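Home | Shows | Tickets | Help Desk | Contact

Ticket: no click track in drummer's monitors, Lisach rock musical night
Status: Solved

Great news, the click is back! On the Estside tour rig, the drummer lost it 20 minutes into the first act, right before the big ballad -- band audio stayed fine.

Tried so far:
- Swapped the in-ear pack. No change.
- Moved click from output 5 to output 7. Worked, then dropped again at bar 70.
- Reloaded the Trekia show file. Same bar, same silence!
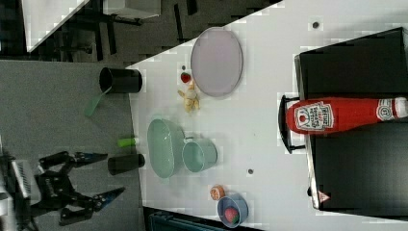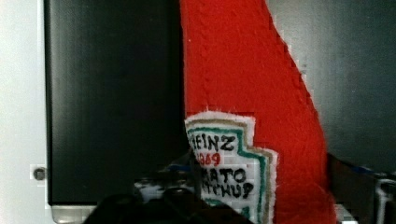 Plush ketchup bottle with its label patch.

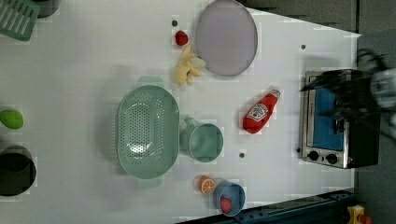
So bar 70 was the clue. An old mute cue was still sitting there from the Aigner run, and it muted the click wherever we sent it. Deleted it, ran the whole act twice, and wow, the band sounded tight. Please check your own copies for that cue before September.

3 comments | 5 shares
We use cookies to remember your settings. Accept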